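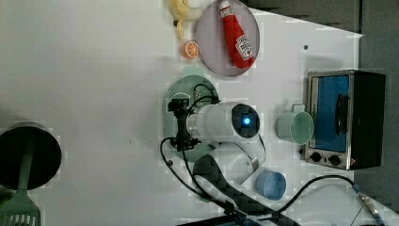
# Anyone else's break room get a "coworker"? (kitchen automation thread)

**traycart_deb** wrote:

Starting a new topic so the dishwasher detergent thread can go back to being about detergent.

I do commissary work for Jinance, the office catering side. We plate, we send out, it all comes back, we clear. As of June we are also "partnered" with an arm. The arm's job is clearing the practice table. My job, per the new sheet on the wall, is "table readiness," meaning I put down plates, cups and a bottle of ketchup so the arm has something to do. I've been in food service a long time and this is the first time I've been paid to make a mess.

Hours are the same so far. Curious what it looks like at other places.

---

**Namboodiri_nights** wrote:

We had one at Wivach for a while. Same story. Two of us on the dish line, then the arm came in and there were still two of us on the dish line, plus a guy with a laptop. So by my math automation created a job, it just didn't go to anybody I know.

The thing I'd watch is the rate. Before the arm our target was 842 pieces a shift. After the arm it was 1585, and that was for the humans. Management explained that the arm was "absorbing the variability." I handled the variability myself, it was mostly oatmeal.

---

**M. Pillai** wrote:

Manikandan Pillai here, I'm on the install side at Jarnex, so throw what you like.

Deb, the setup you're doing is real work and it should be written up as real work. A cup lying on its side is a different problem from a cup standing up, and a plate flat on the table is about the worst thing you can ask a gripper to pick up. There's no edge to get under. Somebody who has cleared tables for years knows which messes really happen. Engineers left to themselves put one cup in the middle of the table and go to lunch.

---

**traycart_deb** wrote:

> Somebody who has cleared tables for years knows which messes really happen

Then please tell whoever writes my sheet, because I have never in my life cleared a peeled banana and an orange slice next to a bottle of ketchup. Who is this customer? What was the meal?

Also there's a toaster oven on the table. People don't leave me a toaster oven.

---

**grillside** wrote:

Toddler. The customer is a toddler. I've seen ketchup on fruit and I have seen it go back for seconds.

---

**Namboodiri_nights** wrote:

Pillai, respectfully, "should be written up as real work" is doing a lot of lifting in that sentence, more than the arm does. Did it get written up anywhere you've installed? With a pay grade?

---

**M. Pillai** wrote:

At one site, yes. Two people moved to a setup and recovery role with a bump. At others, no. I don't write the job descriptions and I won't pretend I fought very hard over them.

---

**Namboodiri_nights** wrote:

OK, that's a straighter answer than I got from my own supervisor. I'll put the fork down.

---

**quarterpan** wrote:

Going to be the unpopular one. I like ours.

I had a bad wrist from scraping trays and now I don't scrape trays. I stand there and when it gets confused I hit the button and move the cup over. It's dull, sure. Scraping was dull AND my hand went numb. Everybody talks like the old job was a violin recital.

What did change is the talking. Used to be two of us across a table, complaining about the same people for eight hours. Now I'm across from an arm with a little blue light, and it has no opinion on the new shift lead. I've asked.

---

**traycart_deb** wrote:

quarterpan, I'm glad about the wrist, I mean it. My trouble is that I can't tell if I'm training a helper or my replacement, and the sheet on the wall is very cheerful either way. It has a smiley on it.

And I don't love resetting. You put the spatula across the frying pan, same as last time, pale green plate over here, lavender one over there. At the end of a regular shift you have a clean kitchen to look at. At the end of this one I have a table that looks like I never came in.

---

**grillside** wrote:

Ask for the reset count in writing. We did. The tablet had been logging it all along, 2119 resets, and not one of them on anybody's review. They were on the arm's review, though. It had a very good year.

---

**M. Pillai** wrote:

grillside is right, get the log. Most systems keep one. Ask for it by shift and ask who gets called when it faults, since that's usually a person who was already doing something else. And Deb, ask what happens to "table readiness" when the practice period is over. If they don't have an answer, have them put that in writing too.

---

**quarterpan** wrote:

Ask for a stool while you're at it. Took me almost a month to get mine.

---

**traycart_deb** wrote:

Asked for all three this morning. The log is "being looked into," the other question is "a great question," and the stool was approved on the spot.

It's a nice stool. I'll post if the log shows up.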